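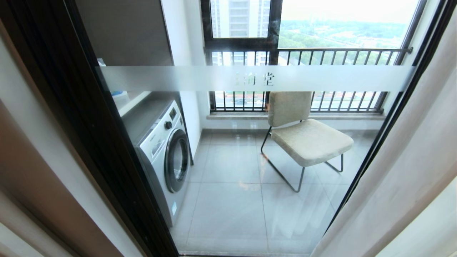
Small Balconies as Laundry Rooms: Report on a Student Project

Stela Buzatu
Course: Home and Interior Planning, second year

1. Why I chose this subject

In many apartments there is no separate room for washing clothes. The bathroom is too small, the kitchen is already full, and so the washing machine goes to the balcony. I grew up in an apartment on Vasiliu Street where we had our machine in the kitchen, next to the stove, and my mother always complained of the noise during dinner. When our teacher asked us to study one small space in the home, I decided for the enclosed balcony.

My question was simple: what makes a balcony good or bad for doing the laundry?

2. How I worked

I visited 17 apartments in the Dundport district during August. I found them with a paper notice in the entrance of the Tedemar buildings. In each home I measured the balcony and the door, and I asked the residents the same short list of questions. Most visits took place on Saturday, when people are at home and are washing anyway. One visit took up to 55 minutes, but the usual one was shorter.

3. The door between the room and the balcony

I did not plan to write much on doors, but the residents talked about them more than about the machines. Most of the balconies in my study are behind a sliding glass door. The advantage is clear: the door needs no space to open, and the daylight comes through into the room. A silver-gray front-loading machine behind clear glass, as in the photo, is also a part of the living space for the eyes, even when the door is closed.

The people solve this in different ways. Some use a curtain on the room side. Others put a frosted band across the glass. The band in the photo has Chinese characters cut out in it, of which the last one is 堂, and it blurs what stands behind it. Two families told me that they bought such a band mainly for safety, so that guests and children notice the glass. I had not thought of this before.

The threshold is the second thing. If it is high, a person with a full basket in the hands can trip on it. I measured thresholds with a ruler and marked the high ones in my table. Three older residents asked me if it is possible to remove it completely. I asked a door fitter from Jokine, and he answered that it depends on the drainage of the balcony floor.

4. The machine and the cabinets

Placing the machine at the side wall was the most common solution. The round door of a front loader needs free space in front of it, and the person needs space to bend down. In the narrowest balconies the residents stand in the doorway and load the machine from there.

Built-in cabinets near the machine were liked by everybody who had them. They hold powder, clothespins, and cleaning things. In one apartment the whole set of cabinets was lost after a leak, and the owner said that next time he will leave a gap of 300 mm at the back to reach the water tap.

5. Noise

With the sliding door closed, most residents can watch television while the machine spins. Where the rubber seal of the door was old, they could not. A new seal was the cheapest improvement I met in the study, and one tenant changed it by himself in an afternoon.

6. What I would do differently

I did not visit any balcony in winter, and several people told me that the cold is their real problem. I also should have asked how they dry the clothes, because the drying rack often takes the place where one could sit. My table with all measurements is in the appendix, together with the list of questions.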